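Visit to the open day in Grellivgate, 2026-05-14

I went to the Jallevard open day mainly for the building. It was a tannery first, then a warehouse, and now it holds small firms on 3 floors. The bus from Ponce takes 55 minutes and stops directly at the gate. I recommend to sit on the left side, where you have the river almost all the way.

Our group started in the old drying loft. The roof beams are original, and you can still read marks of the carpenters on them. Our guide spoke quickly but clearly. She told us that 87 windows had to be repaired one by one, and that the glass was the slow part of the work - the old panes are uneven and the new ones had to match.

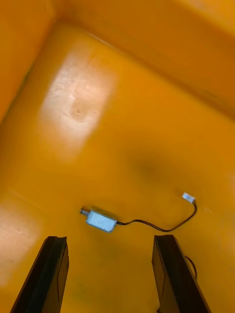

Kuldeep Rastogi asked whether the tenants don't freeze up there in winter with so much old glass, and said that in his opinion a second inner window would have been kinder to them. The guide answered that it was discussed, but the rent would go up for everybody. I think both of them were a little right.

After the loft we went down by the iron staircase, which is narrow, so please leave big bags at the entrance. The ground floor has the best light in the afternoon. There is also a small exhibition of leather samples and order books, one of them open at a page for 1000 pairs of soles.
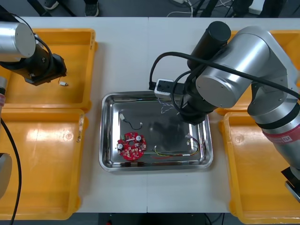

The courtyard I liked most. Treltinetti, the bakery in the former boiler house, sold apricot cake and quite strong coffee, and people sat on the loading ramp with their plates. Prices were normal. The toilets are across the yard, behind the chimney, and the sign for them is easy to miss.

A second open day is planned for August, when the cellar will be included too. You must register for the cellar, the other parts are free to enter.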